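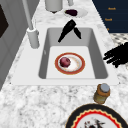 Sim view, sink task: onion on the orange-rimmed plate, gripper at the back of the basin.

Category: Home Builds > Arms and Grippers

From: Heiðrún Bjarnason
To: Madero workshop list
Date: 12/02/2021
Re: sink pickup, simulator vs. bench

Raed Farah wrote:
> I have the Kanaan arm bolted down in my garage and the
> gripper closes fine on a tennis ball. Before I put it near
> a real sink, is the kitchen in the simulator worth the
> trouble? Mine keeps hitting the back wall of the basin.

Raed,

Yes, I would stay in the simulator for now. I had the same problem in June. My tool offset was measured to the wrist plate and left out the fingers, so the arm believed it had more room than it did. Measure to the fingertips with the gripper closed, put that in the config, and restart. A reload does not pick it up.

Second thing is the approach. The basin walls slope, so a straight move to the onion can clear the rim and still touch lower down. I added a waypoint 60 mm above the rim and come down from there. Also check the faucet. In my copy the pole had no collision shape and the planner went right through it.

With both fixes I ran 223 tries overnight. Most of the misses left were the onion rolling on the plate. Slowing the close helped some. I have not tried the eggplant-like item on the far plate yet.

My config is in the shared folder under Clanby. Change the serial port before you use it on your arm.

Heiðrún

2 replies | 2 shares

Related threads:
Iluler servo board resets under load
Garage bench height for a small arm
Printed fingertips, soft or hard?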